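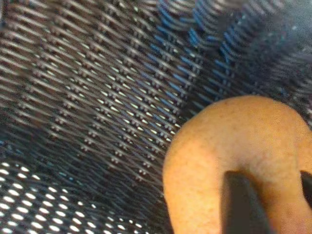
Dark gripper fingers press against a rounded, tan-orange object, with woven mesh behind it.

The Last Inch: How Lepik Is Teaching Its Software to Doubt

165 shares | 5 comments

For most of its short history, the handling group at Lepik judged its control software by whether an item arrived where it was supposed to go. The measure was easy to report and easy to understand. According to Dzintra Avotiņš, who leads the group, it also hid most of what the engineers needed to know.

"A successful transfer can contain a very poor grasp," she says. "We were recording the transfer and throwing the grasp away."

Since May the group has kept both. Its new planning layer, named Vullus, receives the view from the wrist at every step of an approach and estimates where the surface of the item ends and the background begins. Over a plain tray this is a modest task. Over woven material the difficulty rises sharply. A mesh offers the software hundreds of small edges, many of them stronger than the outline of the item itself, and bright gaps in the weave can draw the estimate away from the true contour.

The earlier program, Prulline, answered this problem with a fixed threshold. Edges below a certain strength were discarded, and the remainder were treated as certain. Vullus assigns each edge a degree of confidence and carries that figure forward into the motion plan. Where confidence is low, the fingers close more slowly and the planner asks for another view before adding force.

The change required a good deal of work on tooling. Some 3000 recorded approaches were replayed through the new planner before it was permitted to command a motor. The replay tool, Trotent, allows an engineer to stop at any step, compare the two programs side by side, and see which edges each one believed. In 19 of the replays, Vullus chose a grasp that the reviewers considered worse than the original. Those cases are now run automatically whenever the code is changed.

Blur remains a concern. At very short range part of the view is usually soft, and the software must decide whether a doubled line is one strand or two. The group has taken a cautious position – a doubled line is given low confidence until a later view settles the matter. Avotiņš accepts that this costs time on each approach and has declined requests to relax the rule.

Work on contact is at an earlier stage. A crease near the fingertips may be part of an item's natural shape, or it may be the result of pressure, and a single view cannot always separate the two. The group intends to compare views taken before and after contact, using the same confidence figures, and the first replays are being prepared in Trotent.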